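18 de febrero
Por Natalie Fothergill

El desayuno de Danjuma

Mi vecino Danjuma Ekwueme desayuna a las seis, y como las paredes del edificio son de papel, yo también me despierto a las seis. Aquel lunes llamó a mi puerta en zapatillas y me dijo que bajara, que había pan de la panadería Adebisi y que solo se lo iba a comer si alguien le discutía algo mientras tanto. ¡Y para discutir, yo! Bajé con el abrigo encima del pijama. El panecillo estaba sobre la mesa verde, brillante y dorado, tirando a naranja — de esos que da pena morder.
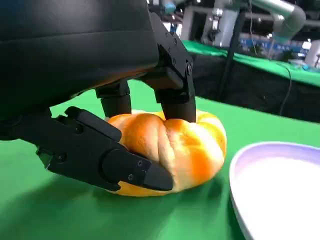

La naranja

Danjuma dice que el pan no se toca hasta que la fruta está pelada. Es una norma de su madre, que vendía naranjas en el mercado de Mukgate y llegó a pelar casi 400 en un solo día de mayo, o eso cuenta él (el año pasado eran menos). Yo le dije que se me iba a pasar el hambre. Me contestó que el hambre no se pasa, que se sienta a esperar. 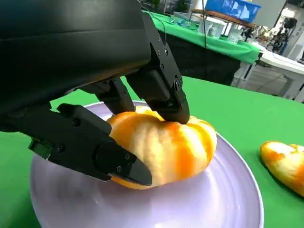
Mi abuela era muy distinta: comía la fruta de pie, en el fregadero, con el grifo abierto y la radio a todo volumen. Nunca le vi sacar un plato para eso. Por eso me quedé mirando el de Danjuma, lila clarito, tan elegante, y la naranja encima con sus vetas de piel blanca todavía pegadas. Mi abuela se las habría quitado una por una — protestando, claro. Se lo conté y se rio tanto que tuvo que sentarse.

—Pues quítaselas tú —me dijo.

Y se las quité. Tardé una barbaridad, él me habló del autobús 116 y de una novia que tuvo en Aden, y cuando por fin partimos el pan eran más de las siete y yo llegaba tarde al trabajo.

Comentarios

Marisa_50: ¡Yo también la como en el fregadero! Saludos a la abuela.

Tomás: ¿Y la novia de Aden? Eso hay que contarlo.

Nerketti: A mí las hebras blancas me gustan, no se las quito nunca.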